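How Does a Robot Know What a Sock Is?

Ask a robot to do the laundry and you have asked for 73 things at once. Find the basket. Find the clothes. Work out which bits are clothes and which bits are floor. You do all this while thinking about lunch. A robot can't think about lunch, and it still finds laundry harder than you do.

The trouble starts with seeing. A camera gives the robot a giant grid of colored dots, and that's all it gives. Dots don't come with name tags. So the robot runs a program called a perception program, whose whole job is to look at the dots and guess. "These blue ones go together. I am 70 percent sure they are clothing." It learned to guess by studying pictures that people had already labeled. Horacio Acuña, who writes this sort of software at Sundell, once labeled 1,019 pictures of laundry by himself. He says he now dreams in shirts.

Clothes are sneaky, too. A cup looks like a cup all day long. A sweatshirt can look like a sweatshirt, a pancake, or a sleeping cat, depending on how you dropped it.

A robot's-eye view of the basket and the washing machine:
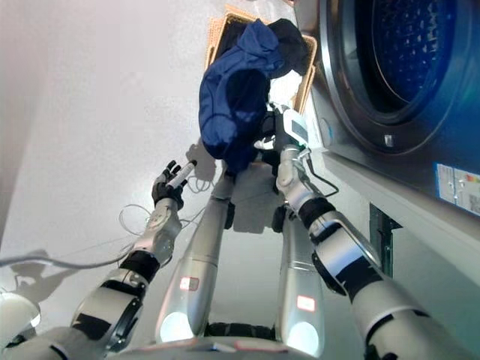
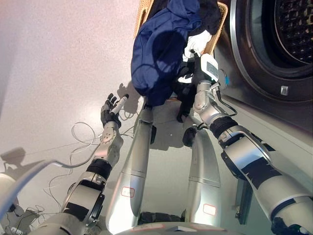 Once the robot has made its guess, a second program takes over: the planner. The planner is the bossy one. It makes a list, such as "reach, grab, lift, move, let go," and then checks the list for disasters. Will the elbow hit the machine? Will the hand get stuck in the basket? If the answer is yes, it throws the plan away and makes another, and it never sulks about it.

Last comes the control program, which tells each motor how far to turn. It checks many times a second whether the arm is where it ought to be. If the arm is a little too low, it nudges it up. You do this when you carry a very full bowl of soup.

Try being the robot yourself. You need 2 people and a pile of clothes. One person shuts their eyes and is the arm. The other is the software and may only say "left," "right," "up," "down," "open" and "close." Put one sock in the basket. Then swap, and try to be nicer than your software was.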